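Vilterex Soft Grip Kit: Your Questions

We get a lot of mail about the kit (keep it coming, we love it!), and the same questions tend to turn up. Macarena Orellana and Vasco Vieira wrote most of these answers from our workshop in Lostenau. If yours is missing, there's an address at the bottom.

What comes in the box?

The gripper with its soft fingers already fitted, a wrist camera with its bracket, a bag of cable ties, a spare set of finger skins, and the hex keys you need for all of it. You supply the arm. The controller board sits in its own small case and plugs in with a single lead, so there's very little to lose under the bench.

Will it fit my arm?

Probably! The standard plate bolts straight to most small bench arms. If yours has an odd bolt pattern, send us a sketch with the hole spacing and Adelino Nogueira will tell you whether one of the other plates works. He answers fast, and he likes the strange ones.

How long does setup take?

Give yourself 60 minutes the first time, including the camera. Most of that goes on routing cables so they don't snag when the wrist turns all the way over. Leave more slack than looks tidy. After that, taking the gripper off and putting it back is quick work.

What can it hold?

Anything from a grape to a paint can, within reason. The fingers give where they meet the object, so corners and odd angles are fine. We're very fond of puzzle cubes for practice: they have hard edges, flat faces and lots of color, and you can tell right away when one has turned in the grip.

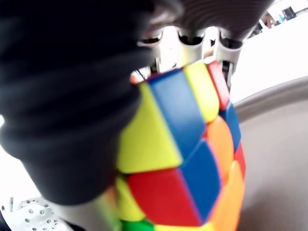
Cubes also teach you about force. Squeeze a well-oiled one off center and the layers start to shift, so begin at grip level 2 and work up. The scale runs to 8, and we hardly ever go past 5 ourselves.

Do the fingers wear out?

The skins do, slowly. Ours get swapped after 2,000 grips or when the surface goes shiny, whichever comes first. Wipe them with a damp cloth and plain soap. Please don't use solvent! It makes them sticky, and then they collect every bit of lint in the room.

Why put the camera at the wrist?

You see the contact up close, and that's such a help when you're working out why a pick went wrong. The trade-off is a wide lens that bends straight lines near the edges, and the fingers will block part of the view. For measuring, add a second camera on a stand. The Eren software takes both feeds at once and keeps them in step.

Do I need to write code?

No, though you can. Eren has a simple screen where you move the arm, save a position, and string positions together. If you'd like to script it, there's a Python library, and Ravindra Tomar keeps a page of short samples that are a joy to pick apart.

Can I use it in a classroom?

Yes, and please tell us how it goes. Benvinda Cordeiro put together 7 lessons for the Arruda summer course, starting with soft foam blocks and ending with sorting by color. They're free to download with your order number.

My gripper clicks when it closes. Is it broken?

One click at the end of travel is normal. Repeated clicking usually means a finger screw has worked loose, so power down and check both sides with the small hex key. If it carries on, send us a short recording with the sound on.

Still stuck? Write to help at Vilterex and mention your firmware version, which is on the last page of the Eren settings menu.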